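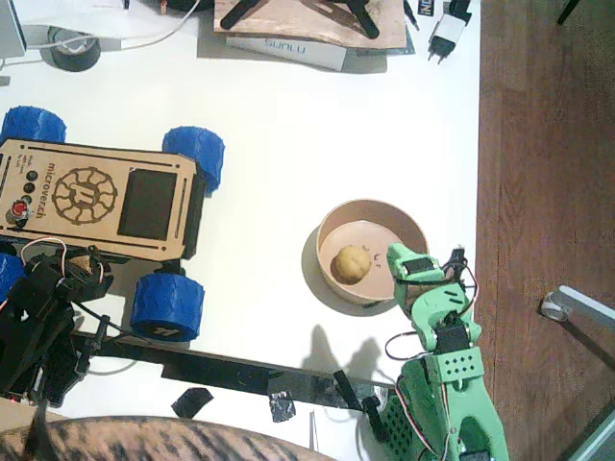
Hauksdóttir
Visits Editor, Dakix Travel Association

Visit Report: Open Day at the Clallov Ferry Terminal

The Dakix Travel Association attended the public open day at the Clallov ferry terminal on August 21, 2021. The invitation was extended to travel agents, tour planners and members of the public, and it covered the passenger building, the vehicle lanes, the baggage hall and the ferry Justenia, which remained at her berth throughout the day. This report is intended for members who book island connections for their clients and who have asked for a clearer picture of how the terminal is laid out.

Arrival and registration

The terminal stands at the end of the harbor road, past the fuel station and the old customs shed. Drivers approaching from the town should note that the first sign for the ferry leads to the freight gate. The passenger entrance is at the second turn, and the sign for it is partly hidden by the bus shelter. Several visitors to the open day took the wrong turn, and the same must happen to travelers who arrive in the dark for the early sailing. We raised the matter with terminal management and were told that a larger sign had been requested from the town in May.

Visitors registered in the main hall, where they received a paper badge and a floor plan. Those who wished to go aboard were divided into groups and given a boarding time. Groups were limited to 50 people, and the limit was kept. Our own group boarded a little behind schedule after the group ahead lingered on the bridge.

The passenger building

The hall is bright and in good repair. Ticket windows face the main doors, with the machines for collecting prepaid tickets along the wall to the left. Travelers holding a printed or electronic confirmation must still exchange it for a boarding card before going upstairs. This step causes more delay than any other, according to the staff at the windows, and members are asked to mention it plainly in their booking notes.

The waiting room is on the upper floor and is reached by stairs or by elevator. Seating is ample by the windows and rather thin near the gate, where most people prefer to wait. The snack counter was open during our visit and offered coffee, soup and filled rolls at ordinary prices. On normal days it closes after the boarding of the afternoon sailing, so passengers on the evening boat should bring something to eat or plan to buy a meal on the ship.

Restrooms are on both floors. The one on the upper floor has a changing table and a wider stall. Drinking water can be had from a tap beside the elevator.

Baggage

Foot passengers may carry their own bags aboard or hand them over on the ground floor. Bags handed over are tagged by port of arrival, loaded onto carts and driven onto the car deck. Each passenger may check two pieces without charge. Surfboards, bicycles and folded strollers are accepted at the same counter but go on a separate cart, and they are released last at the other end. Clients with a tight bus or train connection would do well to keep their bags with them.

The baggage crew explained that most lost items are bags left in the waiting room by people who believed someone would collect them. Lost property is held in a room behind the counter and may be claimed in person or by a written request.

Aboard the Justenia

The highlight of the day was the tour of the ship. The Justenia is a vehicle and passenger ferry, and those of us who had known only the older boats on this route were surprised by her size. She can carry around 2,000 passengers in the high season. The car deck alone took several minutes to walk from end to end, and our guide reminded us to read the letter and color painted at each stairwell — good advice for anyone who has ever searched for a car with the engines already slowing.

Above the car deck are two passenger decks. The lower of these has the cafeteria, the shop, the play area and rows of airline-style seats. The upper has the quiet lounge, the cabins and the doors to the open deck. Cabins are small and clean, with bunk beds, a shower and a narrow desk. Outside cabins are quieter than those near the stairs. The seats in the quiet lounge may be reserved for a fee, and on holiday weekends they sell out well before the cabins do.

Members who advise clients prone to seasickness should suggest seats on the lower passenger deck, near the middle of the ship. The information desk on that deck also sells tablets, though the officer on duty pointed out that they work best when taken before departure.

The bridge was open to visitors for the day. The officers answered questions on weather, delays and the decision to cancel a sailing. That decision rests with the captain, and it is passed to the terminal and then to ticket holders by text message. Agents who enter their own telephone number in place of the client's will receive the message in the client's stead. We saw several members of the trade make a note of this.

Access for travelers with limited mobility

Boarding on foot is by a covered walkway with a moderate slope. Wheelchairs are available at the terminal and should be requested when booking. The elevator on the ship serves all public decks, but the sill at the door to the open deck is high, and assistance is needed to cross it. Accessible cabins are located near the elevator and must be booked by telephone.

Remarks for members

The terminal's revised floor plan and the list of baggage rules have been added to the members' library under Clallov. Corrections and recent experience of the route may be sent to the visits office, which will pass questions on tickets and cabins to the terminal.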